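Gus Escobedo answers the door with sawdust on both forearms and a yellow block in his hand, and he doesn't put the block down for the first ten minutes I'm there. He turns it over while he talks. He rubs the edges with his thumb. At one point he uses it to push his glasses up.

Escobedo makes colored wooden blocks under the name Trovesstead, in a one-story building on the Brannigan side of town that used to sell carpet. I had come to ask him about the shapes, because I've loved them ever since my sister's kids dumped a bag of them on my kitchen floor one December and I ended up playing longer than they did. These aren't your standard alphabet cubes! There are prisms and cubes, sure, but also shapes with lobes and curves that you can't quite name, and kids go straight for those.

"The cube is where everybody starts," he says. "You hand a kid a cube and they know what to do with it. Then you hand them something with a wavy side and they stop. They look at it. I love that stop. I'd do this whole job for that."

He was a cabinetmaker for years before this, mostly kitchens, and he still talks like one. He'll interrupt himself to tell you about a hinge. The blocks began as scraps, cut for a neighbor's little boy who wanted "a mountain," and the mountain turned out to be a triangular prism painted blue. The boy carried it everywhere. His preschool teacher asked where it came from, and then she asked for 48 of them.

"I said yes before I'd thought about it at all," Escobedo says, laughing. "Then I went home and figured out what 48 triangles does to your saw hand."

The colors came next, and he has strong feelings about them. The yellow is a mustard, a little brown in it, and he went through a lot of sample pots to get there. A bright lemon looked cheap to him next to bare wood. The blue gave him less trouble. He likes how a flat-sided piece in blue seems to be painted two or three different shades depending on where the window is, and he'll walk a piece across the shop to show you, which he did, twice.

"It's one can of paint," he says, holding it up to the light and then away from it. "One can! Look at that side. Now look at that side."
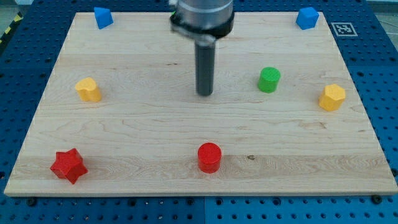

He has a whole theory about the surface you play on, too. Most people put blocks on carpet, and he winces when he says it. Carpet makes everything lean. A kid builds three high, it falls, and the kid decides they're bad at building. Give the same kid a wide flat board and they'll get to five or six. He likes maple best, pale and fairly plain, with enough grain that you want to run your hand over it.

"A knot is fine," he says. "People send me messages asking if the knot is a defect. The knot is the best part. My granddaughter parks things on the knot."

I ask whether there's a right way to set blocks out for a small child. He gets up from his stool for this one. He spreads a handful around the edges of his workbench, pushing each one out with a finger until the middle is clear.

"Leave them the middle," he says. "If you pile it all up in front of them, they have to clear a place before they can begin. If you spread it out, they can see every piece, and they've got somewhere to put it. They reach out and bring it in. I learned that from the teacher. I'd been dumping them out of a bag like an animal."

I tell him about my kitchen floor. He says the floor is acceptable if it's tile.

The biggest set he sells is called the Wunness, and it has 41 pieces in a canvas bag. The name is his granddaughter's word for a snail. There's a smaller one called the Garelico, with fewer straight sides and a lot more of the curvy stuff, and he admits it doesn't sell as well. He's keeping it anyway. The Garelico is the one he takes home when family visits, and he says the adults fight over it.

Last year he finished 300 sets, nearly all of them himself, with a nephew helping on the sanding. A store in another state had asked for 1,000. He thought about it for a week and turned them down, and he seems pretty cheerful about it.

"I'd have to quit touching them," he says. "Right now every single one goes through my hands. I find the rough spot, I fix the rough spot. I like finding the rough spot."

What he wants to do next is a shape with five sides that will stand up on any of them and still stack. He's made it badly several times. The failures live in a coffee can by the door, and he tipped a few into my hand on the way out so I could feel what was wrong with each. I couldn't feel anything wrong with the second one. He took it back, ran his thumb down one edge, and shook his head.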